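Le sac et la bouteille : petite mécanique du réassort

Le contenant souple reste le maillon le moins étudié du rangement domestique. On mesure les placards, on compare les tiroirs, mais le cabas dans lequel voyagent les flacons ne fait l'objet d'aucune règle écrite. À Mandside, Kwesi Kyei s'y intéresse depuis 2 ans. Son relevé compte 1 429 remplissages, consignés un par un : ordre d'entrée, orientation, position du bouchon, tenue du sac une fois soulevé.

Sa méthode part du fond. Un cabas en toile n'a pas de parois, il n'a que les parois que lui prête son contenu. Le premier objet posé détermine donc la géométrie de tous les suivants. Kyei place d'abord le plus large, contre la couture arrière, puis cale les cylindres étroits dans les angles. Les flacons à pompe entrent debout, tête verrouillée, du côté où l'on ne tirera pas.
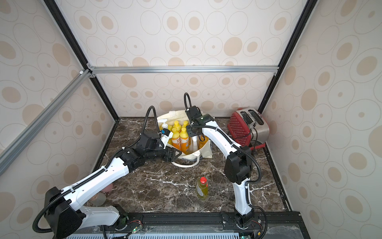 Les anses posent un problème distinct. Rabattues vers l'intérieur, elles accrochent les bouchons ; laissées sur le devant, elles ne gênent que la main. Kyei les rabat toujours vers l'extérieur avant de commencer, et vérifie que l'ouverture garde sa largeur une fois la première bouteille en place. Une toile neuve, encore apprêtée, tient seule. Après quelques lavages, elle s'affaisse et il faut lui donner un appui, livre ou planchette glissée au fond.

Reste la question du format. Les bouteilles de 500 ml s'alignent bien, à condition d'être identiques : mêmes épaules, même hauteur de bouchon. Dès qu'un bidon s'y ajoute, l'alignement ne tient plus et il faut raisonner en volumes – le bidon au centre, les petites en couronne. Sur un plan de travail, Kyei regroupe les bouteilles par forme avant de les charger, étiquette vers soi.

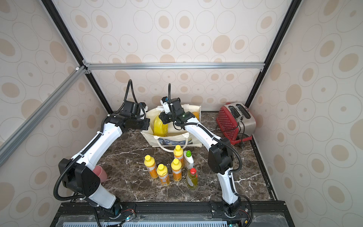
Mebrat Mamo conteste l'ordre retenu. Selon elle, commencer par le plus gros convient au trajet et complique le déballage : le bidon, dont on a besoin en premier, se retrouve coincé par tout le reste. Elle préfère charger les petites bouteilles d'un seul côté et garder l'autre libre jusqu'à la fin. Kyei admet l'objection pour les sacs de moins de 8 articles. Au-delà, il maintient que le centre de gravité prime.

Les deux s'accordent sur la position couchée, à éviter pour tout flacon entamé. Une bouteille pleine et scellée la supporte, mais elle roule dès que le fond n'est pas plat et finit par occuper deux places. 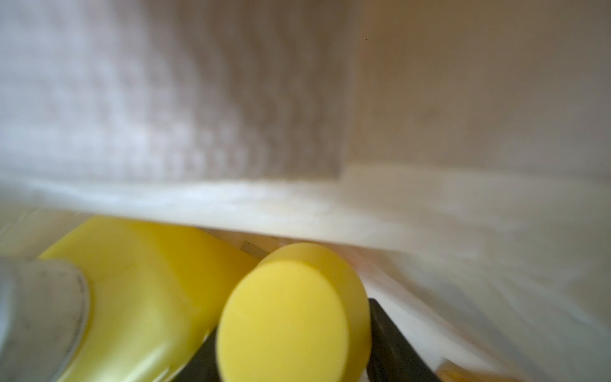
Bouteille jaune couchée, bouchon gris-blanc à gauche.

Pour les essais de tenue, Kyei soulève le sac par les deux anses, le garde suspendu le temps de lire l'inclinaison du bord supérieur, puis le repose au même endroit. Si un bouchon dépasse, il le note sans corriger. Le prochain relevé, prévu en mars, portera sur les cabas à soufflet.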